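# Collecting hand demonstrations with a chest camera

*Costel Perić, notes for new collectors at the Predmont site*

These notes explain how we record short tabletop tasks for the Clurnora set. You don't need to know how the model is trained. You need a chest camera, a table, a few household things and some patience with small rules.

## Before you start

Charge the camera the night before. A full battery is enough for one session, but a half-full battery is not, and the camera gives no warning before it stops.

Put the strap on over your shirt and tighten it until it does not move when you bend forward. Stand at the table in your working position and look at the preview on the phone. The far side of the table should be in the upper part of the preview, and your hands should come in from the bottom when you reach. If you see mostly your own sleeves, the camera is tilted too low.

Then do these steps:

1. Open a new session and type the table code.
2. Choose the tablecloth from the list. If your cloth is not in the list, write its main color and pattern in the notes field.
3. Take your things from the bin and enter their names.
4. Record two seconds of the table with your hands down at your sides. We call this the rest shot.

The rest shot is easy to forget. Without it the labeling team in Brøndum cannot match the object names to the episode, and the whole episode waits in the queue.

## Recording an episode

One episode is one instruction, for example "put the sticks to the left of the roller". Read the instruction aloud, wait a moment, and do it at your normal speed. Most new people move too slowly. They want to be clear for the camera, and the result looks like a person under water.

An episode should be shorter than 20 seconds. If you drop something, pick it up and continue. Tormod Løken, who checks the recordings, prefers an episode with a small mistake and a good recovery to a perfect one. Delete it only if your hand covered the object for most of the time or if you did a different instruction.

After 3 episodes with the same layout, change the layout. Turn the objects, exchange their places, put the long ones at an angle. Do not make straight rows.

A full session is 300 episodes for two people, so please take breaks — tired hands make the same movement again and again.

## Choosing and naming the objects

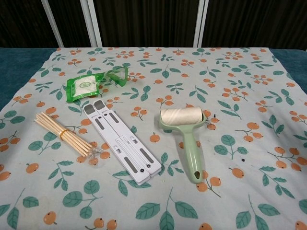

Object names are where I spend most of my correction time. A name should be something another collector can understand without seeing your table, so add a color or a material when it helps. For the cloth with green leaves and orange berries, good names are "green plastic package", "thin wooden sticks with orange rubber band", "white folded laptop stand" and "lint roller with green handle". "Stand" alone is too short, because we also have phone stands in the bins. The sticks are one object as long as the rubber band holds them, so give the bundle one name and don't take the band off during an episode. Crumbs and small specks on the cloth don't get names.

Try to mix shapes: something long, something soft, something with a handle. If all your things are boxes, go back to the bin. Heavy or sharp things stay in the Karnarwood cabinet and are not used for this set.

## Uploading

Connect the camera to the station and wait for the green check. The upload stops if the disk has less than 700 MB free, so empty the trash folder first. When it is finished, compare the number of episodes on the screen with the number in your session. If they are different, don't format the card. Write to me with the table code and keep the card in its envelope until I answer.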